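Lesezeit: 3 Minuten

Ein Abend im Gemeinderat

6. Dezember 2019

Seit drei Jahren wohne ich in Manalo, und bis November war ich noch nie bei einer Sitzung vom Gemeinderat. Wählen darf ich bei der Kommunalwahl, weil ich Bürger der EU bin, aber ich habe immer gedacht, dass die Sitzungen nur für Leute sind, die dort etwas zu sagen haben. Meine Nachbarin hat mir erklärt, dass die Tür offen ist und dass man sich einfach hinsetzen darf. Also bin ich gegangen.

Auf der Tagesordnung standen 13 Punkte. Für mich war nur einer wichtig, nämlich die Buslinie zwischen Manalo und dem Ortsteil Trava. Die Verwaltung hat vorgeschlagen, dass der Bus ab dem Frühling am Abend nicht mehr fährt. Ich fahre mit diesem Bus von der Arbeit nach Hause, und mit mir fahren Frauen aus dem Pflegeheim und ein paar Lehrlinge.

Vor dem Punkt gab es die Fragestunde der Einwohner. Das Wort kannte ich vorher nicht. Man steht auf, sagt seinen Namen und seine Straße und stellt eine Frage. Eine Rede darf man nicht halten, darauf hat die Bürgermeisterin freundlich, aber deutlich hingewiesen. Ich hatte meine Frage zu Hause aufgeschrieben und dreimal laut gelesen, wegen der Verben, die im Deutschen so spät kommen.

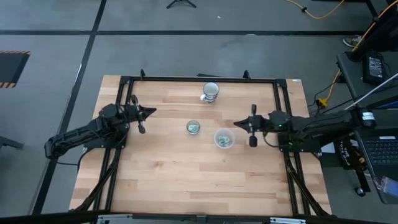 Gefragt habe ich, ob jemand die Fahrgäste nach acht Uhr befragt hat. Die Antwort war lang. Ich habe verstanden, dass es keine Befragung gab, sondern eine Rechnung von der Firma Cilix, die für den Landkreis die Linien plant. Ein Herr von der Opposition hat dann gesagt, eine Rechnung fährt niemanden nach Hause. Ein paar Leute haben geklatscht, und das ist auf den Zuschauerplätzen wohl nicht erlaubt.

Danach kam die Unterschriftenliste zur Sprache. Der Verein Itutside hat im Herbst 938 Unterschriften für den Abendbus gesammelt, meine ist auch dabei. Eine Fraktion wollte die Liste nur „zur Kenntnis nehmen“. Ich habe später im Wörterbuch nachgeschaut, ob das wirklich so wenig bedeutet, wie es klingt. Ja, leider.

Abgestimmt wurde am Ende nicht über den Bus, sondern darüber, dass der Punkt auf die nächste Sitzung verschoben wird. Zuerst war ich enttäuscht. In meinem Heimatdorf hat der Bürgermeister solche Sachen allein entschieden, meistens in der Bar, und es ging schneller. Aber dort hätte ich auch nicht fragen können.

Wer aus Trava kommt und diesen Text liest: Die nächste Sitzung ist im Januar, wieder im Rathaus, erster Stock. Den genauen Termin schreibe ich hier, sobald er im Amtsblatt steht. Fragen kann man auch vorher schriftlich schicken, das wusste ich ebenfalls nicht.

Kategorie: Kommunalpolitik, Alltag

Kontakt | Impressum | © 2019 Alle Rechte vorbehalten | Nach oben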